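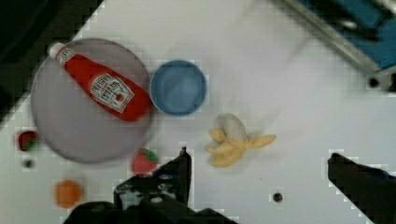 キッチン卓上セット「Clunia」 クラブ備品ページ

カテゴリ:練習用備品/把持・片付け課題
置き場所:Stutombridge ロボットクラブ 奥の部屋
使える人:クラブ員(アームの基本講習を終えた人)
最終更新:2025年9月4日
書いた人:Denise Hollis(卓上課題班)

こんにちは、卓上課題班のDeniseです。うちのクラブでいちばん予約が埋まっている備品、Cluniaのページをようやくちゃんと書き直しました。前のページは寸法しか載っていなくて、新入部員に毎回同じ質問をされていたんですよね。「これ、中身は何ですか」「全部持って帰っていいですか」(だめです)。というわけで、今回は使ってみた感想も込みで、だいぶ長めに書きます。

どういうセットか

ひとことで言うと、おままごとの台所を机の上に並べて、アームに片付けさせるための練習セットです。Gasentという教材屋さんが出していて、Cluniaは商品名というより、白い天板と小物をまとめた呼び名らしいです。私たちは小物のほうだけ指して「クルニア出しといて」とか言ってますけど。

うちの基本の小物はこんな感じです。

・大きめの丸皿
・小さい青いボウル
・緑のマグカップ
・楕円の水切り(コランダー)
・フライパンと穴あきのフライ返し
・赤いケチャップのボトル
・おもちゃのいちご、オレンジ、皮のむけたバナナ

ほかにも棚の箱に予備がいろいろ入っています。課題によって出すものを変えるので、毎回ぜんぶ並べる必要はないです。むしろ最初は三つくらいから始めてください。張りきって全部出すと、アームを動かす前に並べるだけで疲れます(去年の私です)。

天板は長いほうの辺が180センチ。二人で持てば運べますが、ドアを通すときは必ず縦にしてください。角をぶつけた跡があるのは、ええと、私と前の部長です。すみません。

Garside杯との関係

クラブでこれを買った理由は、もちろんGarside杯です。一月にある学生向けの卓上片付け競技で、散らかった台所の小物を、決められた場所に戻していくのがお題。一品につき制限時間は40秒で、過ぎたらその品は得点なしで次に進みます。最初に規定を読んだときは「40秒もあるじゃん」と思ったんですよ。甘かったです。人間の手ならマグなんて一瞬ですけど、アームが考えて、近づいて、つかみ直して、置いて、離れて、とやっていると本当にあっという間!

本番で使われる小物は当日まで分かりません。だから、うちではCluniaの並びをしょっちゅう変えて、「知らない台所」に慣れる練習をしています。並べ方の係は持ち回りで、動かす人は並べるところを見ないのがルールです。意地悪な並べ方をした人ほど感謝されるという、ちょっと変な空気の部活です。
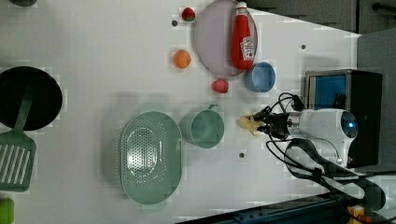 さて、新しく入った人に最初にやってもらう課題は、いつもマグカップです。形が分かりやすいし、失敗しても転がる距離が知れているので、心が折れにくい(大事!)。横からアームを入れて、机の真ん中に立っている緑のマグに指を向ける、このくらいの構図を覚えておくと後が楽です。マグは口が上に開いているので、ふちを挟むか、胴を挟むか、取っ手を狙うかで班の中でも派閥があります。私はふち派。取っ手は小さいので、よほど向きがよくないと私の腕では当たりません。あと、すぐ隣に水切りがあるときは、指を開く向きに気をつけてください。マグばかり見ていると、外側の指で水切りを押してしまいます。

マグができるようになったら、次は果物です。いちごは軽くて小さくて、思ったより手ごわいです。ヘタの側から行くか実の側から行くかで、持ち上げたときの安定がまるで違う。私の経験では実の側から、低めに、ゆっくり。オレンジは丸いぶん、指が片方だけ先に触れるとすーっと逃げていきます。両方の指が同時に触れるように、真上で一度止めてから下ろすといいですよ。止めるのは一拍で十分です。

バナナは好みが分かれます。皮がひらひら広がった形なので、どこが「真ん中」なのかを認識側が迷うんです。カメラの班の子たちは嫌がりますが、私は好きです。うまく持ち上がったときの、あの皮がぶらんとなる感じが最高で、練習の最後に必ず一回やらせてもらっています。得点にはなりません。

ケチャップ問題

で、ケチャップです。このページを読んでいる人の半分はここが目当てかもしれません。

ボトルを立てて置いてくれる係はいい人です。でもうちの係はだいたい皿の上に寝かせます。寝たボトルは、底のほうが太くてキャップのほうが細いので、つかむ位置によって傾き方が変わります。キャップ寄りを持つと底がだらんと下がって、隣のものにぶつかります。底寄りを持つと今度は指の開きがぎりぎり。結局、ラベルのあたりを上から挟むのが今のところいちばんましです。

しかも皿の上にあるということは、指を下ろしすぎると皿を押すんですよね。机の高さで調整したままやると、皿のふちをぐっと踏んでしまって、ボトルごと全部ずれます。高さの設定を皿のぶんだけ上げた状態を別に保存してあるので、「sara」という名前の設定を呼び出してください。名前が雑なのは許して。

先にボウルをどけるか、先にボトルを取るか、という順番の話も毎回もめます。私はボウル先。ボウルが近くにあると、ボトルを持ち上げる途中で底が引っかかるのが怖いからです。でも先にボウルに行くと、ボウルを押した拍子にボトルが動くこともあって、まあ、どっちも正しいんだと思います。夏の合宿ではこの一件で夕飯が遅れました。

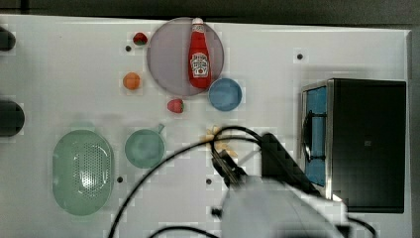

順番を決めるときは、紙に書き出すのがおすすめです。頭の中だけで「皿は最後でいいや」とやっていると、いざ皿の番になったとき上にまだ何か乗っていたりします。うちの班では、取る順番を付箋に書いてモニターの下に貼っています。動かしながら付箋を並べ替えてもいいことにしたら、ぐっと話が早くなりました。

記録のつけ方

一回動かしたら一行、必ず記録表に書いてください。成功でも失敗でも、途中でやめても一行です。今の表には383行たまっていて、読み返すとこれがけっこう面白い。「いちご、落下」「いちご、落下」「いちご、なぜか成功」みたいな行が続いていて、当時の自分のため息が聞こえてきます。

書くのは、日付、動かした人、出した小物、取れたかどうか、ひとことメモ。ひとことメモは空欄にしないでくださいね。「だめだった」だけでもいいけれど、できれば「右に寄りすぎた」くらいは書いてもらえると、次の人がすごく助かります。

練習会の通し(本番と同じ形で最初から最後までやること)での、うちの最高得点は47点です。これはカメラ班がバナナの認識を直した週に出たもので、それ以来ちょっと停滞気味。抜いた人には私がお菓子をおごります。本気です。

使うときのお願い

・始める前に、アームの動く範囲から椅子と荷物をどかす。
・ケーブルは輪になって垂れるので、動かす前に一度、端から端までゆっくり往復させて引っかかりを見る。
・アームが動いている間は小物に手を出さない。転がっても止めてから拾う。
・フライパンにフライ返しを渡しかけて置くのは、慣れてから。
・小物は乾いた布で拭いて箱へ。洗剤は使わない。
・いちごは箱のふたを閉める前に必ず確認。床に落ちているのは、たいていいちごです。

天板の小さい穴については、小物が穴の上に来ると少しだけ傾くことがあります。いちごは特にそう。練習としてはいい刺激なので塞がないでいますが、最初のうちは穴を避けて置いてあげてください。

予約のしかた

奥の部屋のドアに貼ってある表に名前を書くだけです。一枠は一時間で、次の枠が空いていれば続けて使って大丈夫。大会前は通し練習の班を優先します。一月に入ると本当に取り合いになるので、秋のうちにたくさん触っておいたほうがいいです、これは心から!

初めての人は一人で予約せず、誰か経験のある人と組んでください。組む相手が見つからなければ私に声をかけてもらえれば、だいたい暇にしています。

よく聞かれること

小物を自分で足してもいい?
大歓迎です。ただ、割れるもの、中身の入っているもの、尖ったものはなしで。持ってきたら底に名前のシールを貼ってください。

自分のアームを持ち込める?
できます。固定の金具が合うかどうか先に見たいので、持ってくる前に相談してください。

Gasentから直接買える?
買えます。小物だけのばら売りもあって、うちもいちごは一度買い足しました。理由はお察しください。

マグが全然つかめません。
大丈夫、みんなそうです。まず速さを半分に落として、ふちから試してみて。それでもだめなら付箋に状況を書いてモニターに貼っておいてくれれば、次に来たとき一緒に見ます。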